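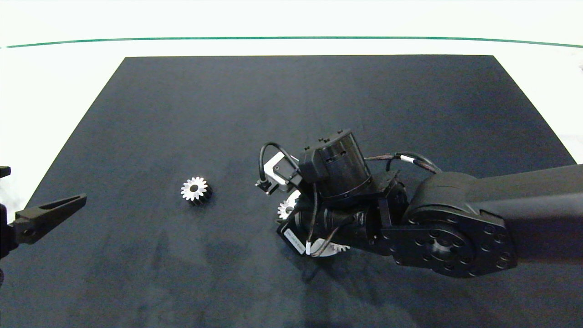
*Thread last changed: 2/19/22*

# Practice hours before assessment: 1000 or 2000?

**Wesovent Members' Forum > Training and Apprenticeship > Open Consultations**

---

**Toon Verbeke** (Moderator)

Members are invited to comment on the draft revision of the Grinora apprenticeship standard for general mechanical repair. The draft would lower the number of supervised shop hours required before final assessment from 2000 to 1000. Classroom hours would not change. The written examination would also stay as it is.

The consultation closes at the end of June. Replies posted in this thread will be treated as formal submissions unless the member states otherwise. Please name the section of the draft to which your remarks apply.

---

**Oma**

Re: Section 7, supervised hours.

Our shop does not support the reduction. In our experience an apprentice with 1000 hours can follow a work order and can take apart and reassemble common equipment. The same apprentice can't yet be relied upon to find a fault that is missing from the work order. That ability comes in the second year, when the apprentice has seen the same kind of failure more than once and in different machines.

We also note that the draft gives no evidence for the lower figure. If such evidence exists, members should be given access to it before they are asked to respond.

---

**Sihan Feng**

Re: Section 7, and the reply from Oma.

I write on behalf of a smaller employer and respectfully take the opposite view. The present requirement was set when apprentices spent much of their first year on cleaning, stock and deliveries. Those hours count toward the 2000 under the current wording. An apprentice who receives 1000 hours of real repair work under a qualified person is better prepared than many who complete the full term today.

There is also the matter of cost. An employer with one or two qualified staff carries a heavy burden in supervising an apprentice for that long. We have declined applicants for this reason and expect to do so again.

---

**Guo**

Re: Sections 7 and 9.

Both members raise fair points, but the draft does not settle the question of what counts as an hour. Section 9 refers to "productive shop time" and leaves the term undefined. Until it is defined, neither figure can be compared with the other.

I would suggest that the standard list the areas of work to be covered, with a minimum number of hours for each. Power transmission is a suitable place to begin. Under the current log sheet, an apprentice may finish the program having recorded all such work under the single heading "gears," with no mention of type.

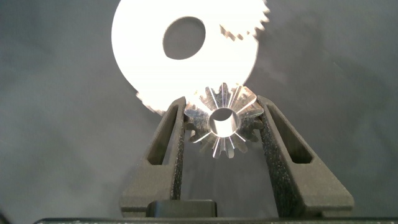

*Large spur gear, with a smaller bevel gear below.*

The two types call for different checks when they are fitted, and the log should say which of them the apprentice has handled. The same applies to bearings, where the present sheet again has one line only.

---

**Oma**

Re: the reply from Guo.

We could accept a minimum for each area. We could not accept it as a trade for the lower total. A sum of minimums tends to become the whole program, and employers will schedule to it.

With regard to cleaning and stock, we would point out that the current wording already lets an assessor refuse such hours. If assessors are not doing so, the remedy lies with the assessors.

---

**Sihan Feng**

The assessor sees a signed total and a single visit. I do not think it reasonable to expect that person to sort 2000 hours after the fact. Section 9 should be corrected at the source.

I would be willing to support a figure between the two if the definition were made strict.

---

**Guo**

I can agree to that, subject to seeing the wording.

---

**Toon Verbeke** (Moderator)

The submissions above have been recorded. In answer to Oma, the drafting group has been asked to release the material behind the lower figure, and it will be posted in this thread when received. Members wishing to propose a definition of "productive shop time" should send the text as a separate reply, under the heading "Section 9, proposed wording," and keep it to one paragraph.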